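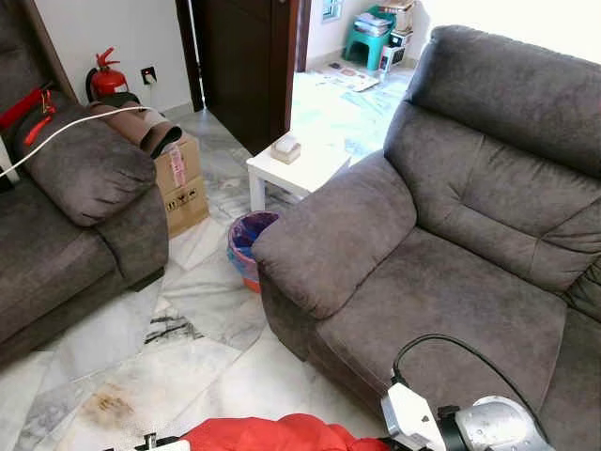 Prurstead cleans and maintains upholstered furniture in homes, waiting rooms and small offices. Most of our work is on microfiber and other napped synthetics, on pieces that stay where they are while we treat them. Napped fabric shows the direction in which it was last brushed, so a recliner seat can carry lighter and darker patches that have nothing to do with soiling. A large share of first inquiries concern patches of this kind, and they are usually settled with a soft brush before any cleaning agent is opened.

Company background

The company was started by Rehema Shemweta and Tarık Ağca. Shemweta had worked in textile testing, mainly abrasion and colorfastness. Ağca had repaired recliner mechanisms and reupholstered seating. The first service they offered was an inspection with a written report. Cleaning was added in April of the following year, when it became clear that customers who received a report wanted the same people to act on it.

We now run 2 crews. Zhenhua Duan schedules both and keeps the treatment records. Yutong Tan leads fabric work. Yufang Hao handles seams, cushion inserts and covers, and also answers the technical mailbox.

Scope of work

We accept recliners, sofas, sectionals, ottomans, padded headboards and loose cushions. Fabrics accepted are microfiber, polyester velvet, cotton and linen blends, and wool. We do not treat leather or silk. Requests for leather are passed to Jorholm, a separate firm with its own pricing and terms.

A standard visit covers inspection, dry vacuuming, a spot test, the main treatment and final brushing. Seam repair is quoted separately. Mechanism repair on recliners is available on weekdays only, as Ağca does all of it himself.

How a visit runs

The crew first reads the care code, normally found on a tag under the seat cushion or on the underside of the base. Code W permits water-based cleaners. Code S permits solvent only. Code WS permits either, and code X permits vacuuming and brushing and nothing else. If the tag is missing, the fabric is handled as code S until the spot test says otherwise. The test is made on the rear lower panel and left for the full drying time.

Dry soil is removed before any liquid is applied. On recliners with a divided back, the crew works from the top section down and opens each crease by hand. Crumbs and grit collect in the crease between sections and at the line where the back meets the seat. A flat crevice tool without bristles is used there -- bristles tend to catch on stitching.

Microfiber coded S is misted with solvent and wiped with a white cloth folded to a clean face for each pass. Colored cloths are not carried on the vans. After drying, the nap is raised with a nylon brush and then laid in one direction, top to bottom on backs and back to front on seats. Armrests are brushed from the rear toward the front. When two or more pieces match, all of them are brushed in the same direction, otherwise they will look like different shades under side light.

Preparing the room

We ask customers to do a small amount of work before the crew arrives.

Take throws, covers, bags and clothing off the arms and backs.
Empty the pockets and the gaps at the sides of the seat.
Unhook any cables or clips from the furniture.
Clear enough floor to walk between pieces.
Leave heavy furniture in place. The crew will move it if needed and put it back. 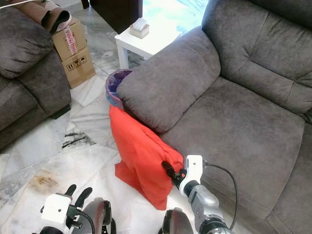 Loose textiles are checked separately from the seating they were lying on. Red and orange dyes get particular attention, as they are the most likely of the common colors to transfer onto pale or gray microfiber when damp. A cover or cloth in one of these colors is rubbed with a moistened white swab. If the swab picks up color, the item is set aside in a tray and recorded, and it is not returned to the sofa until the upholstery is fully dry. We recommend washing such items alone the first time.

Floors are protected according to type. Stone, including marble, is covered with a washable mat with a sealed underside, and acidic products are kept off it completely. Wood floors get the same mat with felt beneath. Carpet is covered with film, which is lifted before the crew leaves.

Records

Every treated piece has an entry in Vurnetti, our service log. The entry lists the care code, the test result, the product and batch, the brushing direction and any seam faults found. Customers may request a copy at any time. Entries are kept for 66 months and then deleted.

The log is also used to decide maintenance intervals. For a sofa in daily household use, we start with one visit a year and adjust after the second. Seating in waiting rooms is reviewed more often. Customers who vacuum weekly can usually go longer between visits, and we would sooner see that than an early rebooking.

Products and equipment

Our solvent and water-based cleaners are bought under the Yu label in unscented form. We do not apply fragrance. Stain-repellent coating is offered only on written request, because it stiffens the nap on some microfibers and is difficult to remove afterward. Brushes are washed after each visit and replaced when the bristle tips begin to split.

Test cloth is cut in-house from undyed cotton with a thread count of 300. Each crew carries enough for a full day plus a reserve pack.

Limits

Some conditions cannot be corrected by cleaning. They include sun fading, flattened nap on the front edge of a seat, dye that has already transferred and set, and foam that has lost its height. These are stated in the inspection report before work begins, and the customer may cancel at that stage and pay for the inspection only. Foam inserts can be replaced where the cushion has a zipper or a seam that can be opened and closed again.

Contact

Send the make of the piece if known, a photo of the care tag and the number of seats to the technical mailbox. Hao replies in the order received -- normally within two working days. Visits are booked by phone with Duan.

Page last revised 29 Dec 2024.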